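Workshop notebook - booth 2 heat recovery
February 2025

Good session on the heat wheel, so I'm writing it up while it's fresh. The Matsuda is back in the extract duct after its clean and I finally have numbers I trust. Noreen, skip to the part about the bypass damper if you're short of time, that's the bit you asked for.

Where we were: since September the booth has been pulling more gas in the bake cycle than it did last winter, with no change to the jobs going through. I'd blamed the burner. Had the burner apart twice. Wrong tree altogether! The wheel was turning, the motor current looked fine, and the supply air coming off it was still barely warmer than what came in through the roof. The matrix was furred up with dried overspray on the extract side, a sort of grey felt, worst in the outer third where the velocity drops off.

Cleaning: tried the soft brush first, no good at all. Low pressure air from the clean side shifted most of it, and it came away in sheets once it started, very satisfying. Left the solvent alone because of the seals. The brush seal at the bottom of the casing has gone hard and I've put a new length in. The top one will do until the next shutdown. Remember the casing screws on the duct side are a different length from the others - I put one in the wrong hole and it fouled the rotor edge. Tick, tick, tick, all the way round. Ten minutes to find.

Airflow, measured at the usual test points with the booth empty and the doors shut:

Extract before cleaning 2,430 cubic metres an hour
Extract after cleaning 3,262 cubic metres an hour

I was so surprised by the second one that I went back and did the traverse again with the other probe, and it agreed near enough. So the fan was never tired, it was pushing against felt. The noise in the plant room has dropped as well, you can talk in there now without shouting.

Pressure drop across the extract filters before the wheel is still higher than I'd like. The Pruvska pads are the ones we switched to last year and they do catch more, but they load up quickly with the two-pack primer. I'd like to run one bank of Pruvska and one bank of the old paper type side by side and weigh them at the end. Cheap test, and we would learn something. Hold the spray hours the same on both or it's worthless.

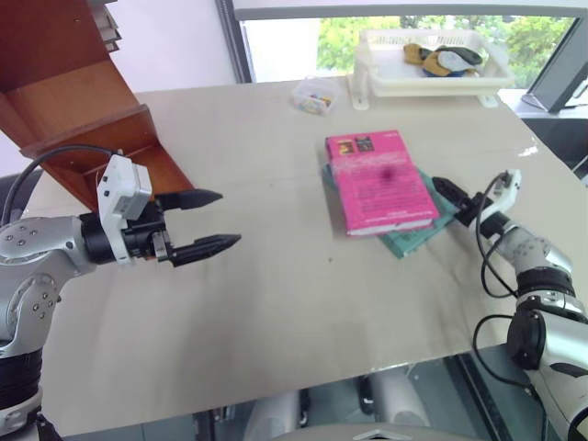 Balancing the booth came next, and this was the fun part. With the extract up so much, the booth went well negative and started pulling dust in under the personnel door, you could feel it on your ankles. Opened the supply damper in small steps, waiting for the gauge to settle each time, until we were just on the positive side. The fan speed is now 900 rpm on supply and 700 on extract, both written on the inside of the panel door in paint pen. The old settings are still under them, crossed through, so please don't rub them out. I also want a proper bound log for this booth, with a bright pink cover like the book on top of the stack in the photo, because the present one is grey and spends half its life lost against the grey cabinet. You'd spot that pink from the far end of the shop. One page per change of settings, date, initials, gauge reading, done.

Bypass damper. Noreen Hanrahan asked whether we can stop recovering heat during flash-off in warm weather, and yes, we can, and it's easier than I thought. The Vuremo controller already has a spare output and the actuator is the same one we have on the oven. What it lacks is a sensible temperature to act on. The present sensor sits far too close to the burner and reads high for ages after every bake. If we move it upstream, past the bend, it should see the mixed air and behave itself. I held a loose probe in that spot through one full cycle and the curve was lovely, smooth, hardly any overshoot. Really pleased with that. I'll draw the bracket up tomorrow.

One worry. With the bypass open there is nothing slowing the air down before the supply filters, so the balance will shift again. Might be small. Needs measuring with the bypass propped open by hand before anybody wires anything.

Vetville job: the gate panels go in next and they're big flat things that show every speck, so they're a fair trial of the new balance. I'd like to do the first pair in the middle of the booth and the second pair close to the door side and compare the dust count under the lamp. If the door side is as clean as the middle I'll be very happy. Film build as per the sheet, no changes there, I only want one thing moving at a time.

Gas reading taken at the start of the first bake after the clean. Too early to say anything useful. Want at least two weeks of normal work before I make any claims, but the supply air off the wheel was noticeably warmer to the hand and the burner was cycling where it used to sit flat out.

To do
Order top brush seal, same section as the bottom one
Weigh clean filter pads before fitting, both types
Bracket for the sensor
Prop bypass open, repeat traverse
Ask Noreen which bake program she wants for the trial
Find the other manometer tube!! (the one with the good ends)

Wheel inspection hatch: the catch is bent, and it needs a firm push at the lower corner or it whistles.

2 comments - 0 shares
Contact the workshop | Copyright | Back to top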